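Clearing the bed before the sheets go in the wash

I wash the kids' bedding in February whether it needs it or not. It always needs it. The cat sheet is the one they like best, so it gets the most use, and the most crumbs.

The bed in that room works as a couch, a snack table and a toy shelf. By late afternoon it has collected everything. I used to pull the sheet off by the corners and shake it out on the floor, but then I had two jobs. Now I sort on the bed first. Wrappers and bags go in a pile, toys go back to the toys, and anything with a battery goes in the drawer of the TV cabinet.
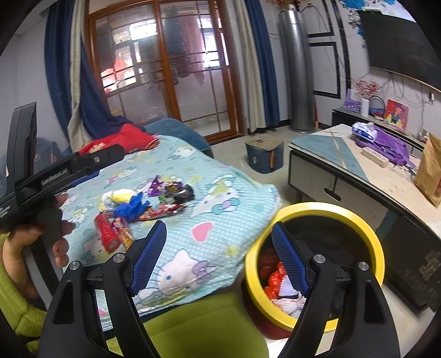
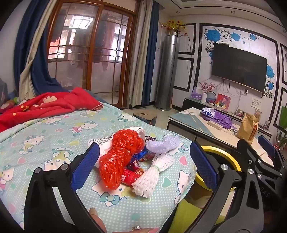

What was on it

Mostly packaging. Snack bags, candy wrappers, plastic bags from the market, and the foam nets that come on fruit. I keep the nets. They are good for wrapping glasses, and Joon-young Seo next door takes any I don't use for packing pears.

The flashlight was on the bed too. We had looked for it for 2 days during the power cut and ended up using a phone.

Bags and wrappers go straight in the trash bin, which I bring over to the bed. Walking back and forth to the kitchen is how I end up doing something else. I do keep jars with good lids. They hold buttons and screws fine once the label is soaked off.

Then the sheet

Cold water, short cycle, inside out. I bought this set at Skivero when we moved to Bamerden and the print has held up well. I hang it by the glass door and it dries by evening if the sun is out. The blankets get a separate load, and the red one goes alone. It bled onto a pillowcase once and I haven't trusted it since.

Next is the cabinet top. It has a power strip on it that I want to move behind the TV, and I need a longer cord for that.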